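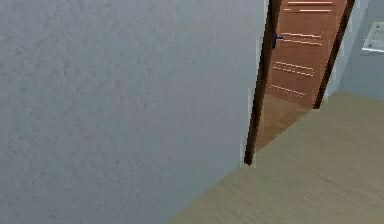

How to Patch and Repaint a Textured Interior Wall

Last updated in October by Ismail Bennani

A textured wall hides a lot of small faults, but it makes repairs harder than they are on a smooth one. If you fill a hole flat and roll paint over it, the smooth spot shows every time light comes in from the side. The method on this page covers holes up to 5 inches across, in drywall with a light sprayed or rolled texture. It also covers painting the wall afterward, including the strip next to a door frame, where most people lose their patience.

Plan on a weekend. The work itself is short, but the drying time is not.

What you need

A 6-inch drywall knife and a 10-inch one
A utility knife with a fresh blade
All-purpose joint compound, a small tub
Self-adhesive mesh tape
A scrap of drywall the same thickness as the wall
Two short pieces of 1x3 lumber, for backing
1 1/4-inch drywall screws
120-grit and 220-grit sandpaper, and a sanding block
Spray texture in a can, water-based if you can find it
Primer, one quart
Wall paint, flat or matte
A 2-inch angled brush
A 9-inch roller frame with a 1/2-inch nap cover
Painter's tape, drop cloth, plastic sheeting
Dust mask and safety glasses

I use the Pundetex water-based texture because the nozzle adjusts by turning instead of by swapping straws. Any brand with an adjustable nozzle will do.

Before you start

Find out how old the paint is. If the house was built before 1978, test for lead before you sand anything. Some older textures also contain asbestos. If you don't know when the texture was applied, have a sample tested by a lab and leave the wall alone until you have the result.

Check for moisture too. A stain or a soft spot means there is a leak, and the leak has to be fixed first. Patching over damp drywall wastes the patch.

Turn off the power to any outlet near the hole. Shine a flashlight into the cavity and look for wires and pipes before you cut.

Step 1. Clear the area and clean the wall

Move the furniture out or to the middle of the room and cover it. Lay the drop cloth right up to the baseboard. Hang plastic sheeting over the doorways if people are using the rest of the house.

Dust the wall with a dry brush or a vacuum with the brush attachment. Textured walls hold more dust than you would expect, mostly on the upper side of each bump. Wipe greasy spots with a barely damp sponge and a drop of dish soap. Don't soak it. Unpainted texture softens when it gets wet and will come off on the sponge.

Step 2. Square up the hole

For nail holes and dents, skip to Step 4.

Draw a square or rectangle around the damage with a pencil and a straightedge. Cut along the lines with the utility knife, making several light passes. Pull out the cut piece and trim any loose paper from the edges.

Scrape the texture off the wall in a 3-inch band around the opening. Hold the 6-inch knife nearly flat and push. This band is where the tape and compound will go, and if you leave the bumps on, the patch will sit too high.

Step 3. Fit the patch

Cut the 1x3 pieces so they are 4 inches longer than the opening. Slip one inside the wall along the left edge, hold it tight against the back of the drywall, and drive a screw through the wall into each end. Do the same on the right.

Cut the drywall scrap to fit the opening with a gap no wider than 1/8 inch. Screw it to the backing. The screw heads should sit just under the paper without tearing it.

Cover all four seams with mesh tape. Press it down with the knife.

Step 4. Apply the joint compound

Spread the first coat with the 6-inch knife, pressing hard enough to push it through the mesh. Scrape off the extra. Let it dry overnight. Fresh compound is gray or cream and turns white when it is dry.

Knock off any ridges with the knife. Put on the second coat with the 10-inch knife and carry it 2 inches past the first. Let that dry as well. A third coat is sometimes needed if you can still see the tape.

For nail holes, one dab and a light sanding will usually do it. For dents, two thin coats.

Sand with 120 grit, then with 220. Wear the mask. Run your palm over the patch with your eyes closed. You can feel a ridge that you can't see.

Step 5. Prime the patch

Brush or roll one coat of primer over the whole repair and let it dry for as long as the can says. Bare compound pulls water out of spray texture, and the texture then dries with cracks in it.

Step 6. Match the texture

Practice on cardboard first. Shake the can for a full minute. Start with the nozzle at its smallest setting, hold it 2 feet from the cardboard, and give it a short burst while moving your arm sideways. Compare it with the wall and change one thing at a time.

If the drops are too fine, open the nozzle. If they are too heavy, close it or step back. Cold cans spit, so stand the can in warm tap water for a few minutes before you use it.

When the cardboard looks right, tape plastic over the floor and trim and spray the wall. Go light. Cover the scraped band first and then the center, and let the spray drift a few inches onto the old texture so there is no hard line. It is easy to add more. If it goes wrong, wipe it off with a wet sponge while it is still soft and start again.

For a fine texture, leave it as sprayed. For a knockdown finish, wait until the shine goes off the drops and drag the 10-inch knife over them with almost no pressure.

Let it dry for 2 hours in a warm room, longer in a cold one.

Step 7. Cut in around the door frame

Wipe the trim so the tape will stick. Run painter's tape down the side of the casing and press the edge with a putty knife.

Tape alone doesn't seal well against texture. The paint runs in behind it wherever there is a low spot. Hendrik Groen, who taught me this trade at Galtholm, ran a thin bead of paintable caulk along the joint between wall and casing, wiped it nearly flat with a wet finger, and painted before it skinned over. I have tried other ways and gone back to his.

Use the angled brush. Load the first half inch of the bristles, tap off the extra, and lay the paint on 1 inch away from the tape. Then push it toward the tape in one slow stroke. Dab into the low spots with the tip. A band 3 inches wide is enough for the roller to meet.

Pull the tape while the paint is still wet, back on itself at an angle.

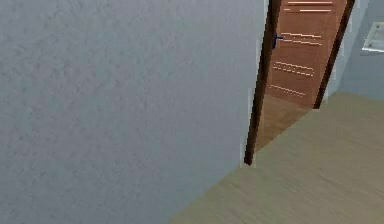
Step 8. Roll the wall

Roll the entire wall, corner to corner. A touched-up patch almost never matches, even with paint from the same can.

Wet the roller cover, spin it out, and load it fully. Work in sections 3 feet wide. Lay on a W, fill it in without lifting, and finish with light strokes from top to bottom. Overlap each section while the last one is still wet.

A textured wall takes more paint than the label promises. I buy 30 percent extra. The last bedroom I did with Vamov matte took the whole gallon and part of a second, where a smooth room of that size would have taken one.

Wait for the first coat to dry fully before you start the second. Look at the wall from a low angle with a work light and mark the missed spots with a bit of tape.

Problems and fixes

The patch shows as a shiny spot: it wasn't primed, or the primer was too thin. Spot-prime and roll the wall once more.

The texture came off on the roller: it hadn't dried. Stop, leave it overnight, and respray the bare places.

There are cracks along the seam: the compound was put on too thick, or the backing is loose. Check the screws, then tape and coat again.

Pinholes in the paint: the roller was moving too fast. Sand lightly and recoat at a slower pace.

Paint on the door trim: scrape it with a plastic putty knife once it has dried. On stained wood, put a damp cloth over the blade.

Cleaning up

Scrape the leftover compound into the trash and never down a drain. Wash the brush and roller in warm water until it runs clear. Keep a small jar of the paint, filled to the rim, and write the room and the color name on the lid. Mine from the hall says Saarela Gray, coat 2, and it has been opened twice.

Leave the wall alone for 19 days before you wash it or hang anything with adhesive strips. Nails and screws can go in the next morning.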